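Do you really need a desk organizer?

Every fall the same ads find me. Drawer inserts, stacking trays, a felt thing with pockets, all of it promising that I will finally get my desk under control.
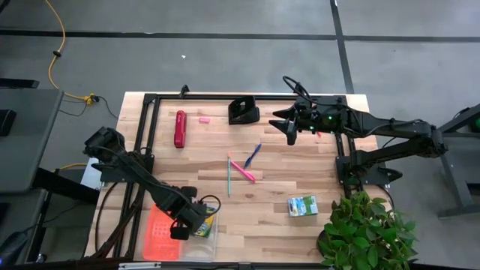

I bought one of these sets two years ago, a Lorville with 14 compartments, and I'd like to report that it did nothing for me. It took me a whole Wednesday evening to decide what went where. By the weekend the paper clips were in with the stamps and the long slot in front held a spoon.

So I'm suspicious of the entire idea that a mess of pens is a storage problem. Look at what's on a normal work table. A red stapler, a pink eraser, a blue pen, a pink pen, a light-blue pencil, a box of crayons. You could put all of that away in under a minute with one basket, and an orange plastic one with a grid pattern will do the job as well as anything from a design store. The crayons can go in a clear container so you can see what they are without digging. I don't see where the other twelve compartments come in.

Tamsin Mbeki, who comments here often and disagrees with me often, wrote to say that the point of a divided tray is that you can find things. Fine. But I can find a red stapler. It's red. The things I lose are keys and receipts, and no tray I've owned has helped with either – they never made it to the desk in the first place.

She also swears by the Dumudetti sorting method, where you empty everything onto the table and handle each item once. I tried it. I had 81 things out before I quit counting, and most of them were pens. I tested every one on the back of an envelope, threw out the dead ones, and that was the only useful hour in the whole exercise. You don't need a method for it. You need an envelope.

What I do now is pretty dull. One basket for things that write, one clear box for whatever the kids color with, stapler left out where I can grab it. A plant at the corner if you like plants (I do, though a leafy one will take over more of the table than you planned). When the basket won't take another pen, I test pens again.

The Lorville is in the garage. It holds screws, badly.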